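Produce Person Wanted – Parnstead Community Grocery

Posted Sep 1, 2025
Part-time, 26 hours a week, mornings
Reports to: Dayana Hinojosa (hi, that's me)

So, I need somebody who likes vegetables. I've tried to write this ad the proper way a couple of times and it kept coming out like a form from the dentist, so I'm just going to tell you what the job is and you can decide if it sounds like you.

Parnstead is a small grocery on the corner of Aguirre and Third, in the old shoe store with the green awning. We sell dry goods, dairy, bread, a little meat, and a LOT of produce, more than a shop our size has any business selling. The whole place is 1,720 square feet including the bathroom and the walk-in cooler. We also pack weekly veggie boxes for 210 households, and that's the part that has gotten away from me. I've been doing the boxes and the ordering and the produce wall all by myself since spring, and my family would like to see me at breakfast again.

What you'd be doing

You'd start at 6 a.m. I know. The truck comes early and the driver does not wait around, so the first hour is checking what came off it against what we ordered. If the lettuce is slimy, you say so right then and write it on the slip. I'll back you up every time, even if it turns out we could have trimmed it and sold it.

After that you set the wall. Greens get misted, roots go low, herbs go in the jars, and the bananas go as far from everything else as we can manage. We open at 8, and from then on you're restocking, culling, answering questions, and helping at the register if the line gets past the bread rack.
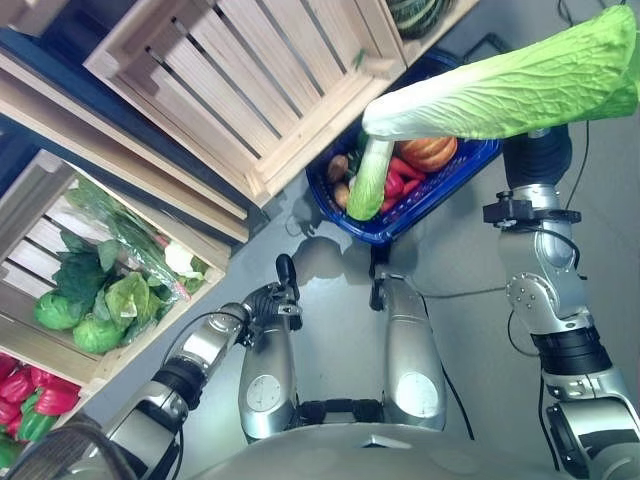
Then there are the boxes. We pack them two mornings a week in the back room, and the order you pack in matters a lot (heavy stuff on the bottom, anything that bruises on top, eggs handed over separately no matter what the customer says). Every household gets the same base list plus whatever swaps they asked for. The swaps live in a system called Zodlow, which is a bit clunky but you'll have it down in a week. There's a woman on Tronden Avenue who swaps out beets every single time and has for years. I've stopped fighting it.

You'd also help me pick what goes on the list. I love this bit! We sit down with coffee and the growers' sheets and argue about whether people are sick of kohlrabi yet. If you come with opinions, good. If you come with recipes, even better – we put one in each box and I am running very low on things to say about cabbage.

Who I'm hoping for

You don't need grocery experience. I'd rather have someone who shows up on time and notices things than someone who's done it for ten years and is bored of it. You do need to be able to lift 50 pounds, stand for most of a shift, and put up with a cold room. Bring a sweater even in August.

You should be okay talking to strangers about how to tell if a melon is ripe. Spanish is a big plus, and so is any other language you've got. A driver's license is handy, but it isn't a dealbreaker.

Pay and the rest of it

It's $21.50 an hour to start, and we look at it again after 90 days. You get paid sick time from the first day, a 25 percent discount, and a free veggie box every week, swaps included. Most shifts end around noon. You'll have 2 weekends off a month, and I post the schedule a month ahead so you can plan your life. We close for a full week in January and you're paid for it.

How to apply

Come by the shop after 2 p.m. and ask for me, or drop a note through the mail slot with your phone number on it. A resume is fine but I'd much prefer a few lines on where you've worked, what mornings you can do, and the best thing you cooked lately. If I like your note I'll ask you in for a paid trial shift, three hours, and you go home with lunch either way.

I'd like someone settled in by the start of October, before the squash comes in and we can't see the floor of the back room. I read everything myself and I'll call you back, yes or no, but give me a few days if it's a delivery week. And please don't call before 8 – I'll have my arms full.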